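Ticket 568 - Apparel market data export, regional sales totals
Status: Resolved
Opened by: Jozefína Holub, Bellanside
Assigned to: Rigoberto Ayala, Data Services, Funum
Priority: Normal

Issue reported 2020-12-27

The client reports that womenswear and menswear totals in the regional export do not match the figures shown in the online dashboard. The difference appears only for Western Europe. Outerwear is the category most affected. The client requires corrected figures for a retail outlook due in January.

Initial review

The export was run again with the client's settings and the difference was confirmed. The file contained 600 rows, while the dashboard query returned 24 fewer. The additional rows were all outerwear records supplied by Ristness. 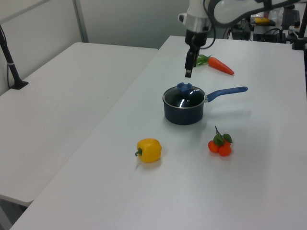
Saucepan with glass lid and toy carrot on a white tabletop.

Cause

Ristness changed its category codes for coats and jackets. The dashboard had been updated to use the new codes only. The export continued to accept both sets, and the affected records were therefore counted twice - once under the old code and once under the new one. Currency conversion was reviewed by Kacper Krawczyk and found to be correct.

Action taken

1. Old Ristness codes removed from the export table.
2. Western Europe file rebuilt and compared with the dashboard by category. Totals match.
3. Other regions checked for the same fault. None found.
4. Corrected file placed in the client's download folder.

Client response

Ms. Holub confirmed receipt and asked whether growth rates in earlier exports were also affected. Files produced in the 14 days before the report carry the same error and should be replaced. Older files are not affected.

Open item

Duarte Morais will add a duplicate code check to the export process. This work is tracked separately under the Ninh release.

Ticket closed by R. Ayala with the client's agreement.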